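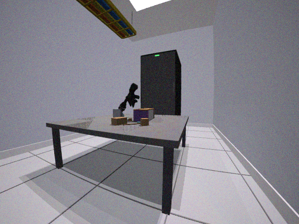 4. Setting up the Laltar adjustable table base

This section covers assembly, leveling and the first height adjustment. Read section 3 before you begin and check the parts against the packing list. If anything is missing, contact Endska support with the order number from the carton label.

You will need a tape measure, a Phillips screwdriver, a spirit level and the hex key from the parts bag. Two people are needed for steps 6 and 7.

4.1 Before you start

Choose the final position first. The assembled base is hard to move without putting strain on the leg joints. Leave at least 3 inches between the table and any wall.

Lay a blanket or the flattened carton on the floor and work on top of it.

CAUTION: Keep children and pets out of the work area until the frame is upright and all bolts are tight.

4.2 Assembling the frame

1. Place the tabletop face down on the blanket.

2. Set the two long rails on the tabletop with the stamped arrows pointing toward each other. The rail marked F goes at the front.

3. Fit the cross rails between the long rails. Start all the bolts by hand before you tighten any of them.

4. Slide each leg into its corner bracket until it clicks. If a leg does not click, pull it out, turn it a quarter turn and try again.

5. Tighten the corner bolts with the hex key. Work diagonally from one corner to the opposite one, then go around a second time.

NOTE: Do not use a power driver on the corner bolts. The threads are aluminum and strip easily.

6. With one person at each end, tip the table onto its long side.

7. Lift it upright. Hold the rails, never the legs.

4.3 Leveling

1. Place the spirit level in the center of the tabletop, first lengthwise and then across.

2. Find the low corner and turn the foot on that leg counterclockwise to raise it. One full turn is enough for most floors.

3. Check both directions again, then press down on each corner in turn. If the table rocks, lower the foot opposite the one you raised by half a turn.

4. On carpet, leave the table overnight and repeat steps 1 through 3. The pile settles under the weight.

Each foot can be extended by up to 57 turns of the fine thread. A red band shows when the limit is reached. Do not turn past it.

4.4 Setting the height

1. Clear the tabletop.

2. Loosen the collar on each leg by one turn. Do not remove the collars.

3. Raise or lower one end at a time, no more than two notches per move — a steeper tilt can jam the inner tube.

4. Match the numbers in the windows of all the legs, then tighten the collars.

The lowest setting puts the top 700 mm above the floor.

CAUTION: Maximum evenly spread load is 199 lb. Do not stand or sit on the table at any height.

4.5 After the first week

Retighten the corner bolts once after a week of use, then every November or whenever the table is moved. A light creak during the first few days is normal. If it continues, check that the washers in step 3 of section 5 are seated flat.

For the Visau cable tray, go to section 5. For casters, see the separate sheet packed with the caster kit.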